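Preguntas frecuentes de los socios – Peña Futbolística Darnau

Última revisión: 16 July 2019

Recibimos en junio muchas consultas por correo sobre la nueva temporada y los viajes. He reunido las que más se repiten. Si su pregunta no está, escríbanos y la añadiremos en la próxima revisión.
Pacita Macapagal, secretaría de la peña

¿El club va a fichar a un delantero este verano?

La peña no recibe información del club antes que los demás. Sabemos lo mismo que publica la prensa local: que se ha hablado con el entorno de Nechyporuk y que el jugador tiene todavía un año de contrato. Mi opinión personal es que hace más falta un lateral izquierdo, pero esto no compromete a la peña.

¿Es verdad que Ometti se marcha?

No hay nada firmado. Ometti empezó la pretemporada con el grupo y jugó la segunda parte del primer amistoso. Cuando exista un comunicado oficial, lo copiaremos en el tablón.

¿Cuánto cuesta la cuota anual?

15 euros para menores de edad y 162 euros para adultos con derecho a viaje. La cuota de adulto incluye los desplazamientos en autocar de la primera vuelta, pero no las entradas. Los que entran en la peña después de Navidad pagan la mitad.

¿Puedo ceder mi abono a otra persona?

Sí, para partidos de liga. Debe avisar a la taquilla con dos días de antelación y dar el nombre completo de quien lo va a usar. En la copa no está permitido, y el año pasado dos socios tuvieron que quedarse en la puerta por este motivo.

¿Cuántas entradas nos dan para los partidos de fuera?

Depende del estadio. Para el campo del Pamimon pedimos 225 y las tuvimos todas. En otros campos el sector visitante es muy pequeño, y entonces hacemos sorteo entre los que se apuntaron dentro del plazo. El orden de inscripción no cuenta.

¿Cuántas personas caben en nuestro estadio?

3186, según la última licencia. La tribuna sur sigue cerrada a la espera de la obra de las escaleras, de modo que por ahora los socios de esa zona se reparten entre lateral y preferente.

¿Dónde se ven los partidos que no se televisan en abierto?

En el local de la peña, siempre que el bar tenga contratado el canal. Abrimos media hora antes. Se puede traer comida de casa – muchos lo hacen – y pedimos solamente que cada uno recoja su mesa al terminar.

¿Hace falta llevar vaso propio?

Es recomendable. Desde la temporada pasada ya no compramos vasos de usar y tirar. Sirve cualquier vaso o taza de casa, y conviene escribir el nombre en la base.

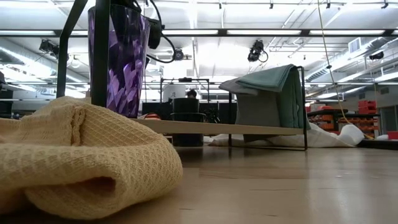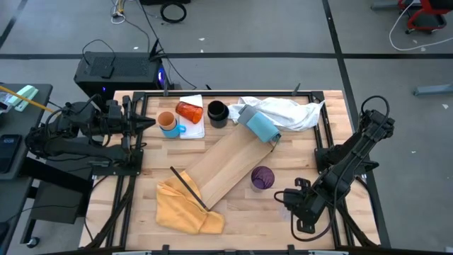

Vasos, tazas y telas sobre mesas de madera clara. 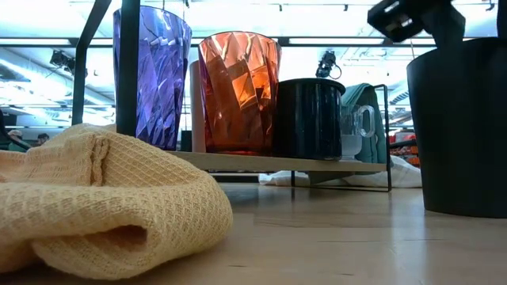
¿Se puede entrar al estadio con botella?

Con botella de plástico sin tapón, sí. Las de cristal y las latas se quedan en el control. Los termos los decide el personal de la puerta, y no siempre deciden igual.

¿Cómo me doy de baja?

Con un correo a la secretaría antes de que empiece la liga. Después de esta fecha no se devuelve la cuota, salvo en caso de enfermedad o de traslado a otra ciudad. El carné puede conservarlo como recuerdo.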